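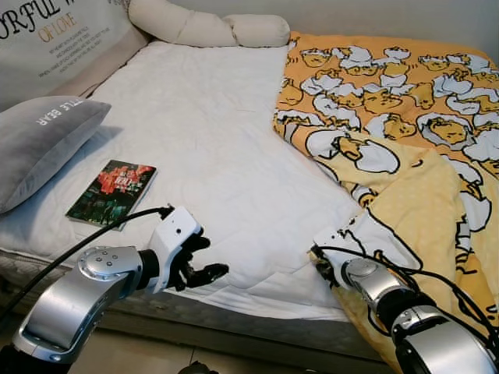
Bed-making still a tall order for machines, Kididstead open day hears

Anyone hoping to hand over the household chores in the new year may have to plump their own pillows for a while yet, judging by an afternoon of talks and demonstrations at the Lamptey workshop in Kididstead this week.

Around 30 people came along, a good many of them with children in tow, to hear how the workshop's small team has been getting on with teaching a two-armed robot to tidy a bedroom. The answer, given very cheerfully over tea and some excellent ginger cake, was "slowly".

Akua Nartey, who leads the project, told visitors that a bed is a much harder job than it looks. A cup stays the same shape when you pick it up, she explained, but a blanket is a different shape every time you touch it, and a fold can hide the very corner the robot has to find. A bright yellow blanket covered in sleepy cartoon eggs drew plenty of fond remarks from the younger visitors, and she said a busy pattern like that made a good test, as the machine has to work out where the print ends and the edge begins.

Then there is everything else that people leave on a bed. Pillows, a long bolster and a paperback all have to be told apart from the bedding, and a book should be moved somewhere sensible and not swept up in the covers – a mistake, Ms Nartey admitted, that the robot has made more than once.

Her colleague Kasun Jayawardena said the team had logged 2,138 attempts at straightening a blanket since May. The best run so far took 16 minutes from start to finish, which brought a kindly laugh from the parents in the room. He thinks folding towels and clearing a table will come into ordinary homes first, with beds some way behind, and he was reluctant to put a year on either.

Intan Kusuma, who runs a guest house in Plolville and has 6 rooms to turn round on a busy morning, said she had come along more out of curiosity than anything else. "I'd be glad of the help with the heavy lifting and the laundry trolleys," she said, "but I can do a bed in the time it takes the kettle to boil, so I don't think I'll be hanging up my apron just yet."

The team will give the same talk in Waswood in the new year. Entry is free and children are welcome, though places should be booked with the workshop beforehand.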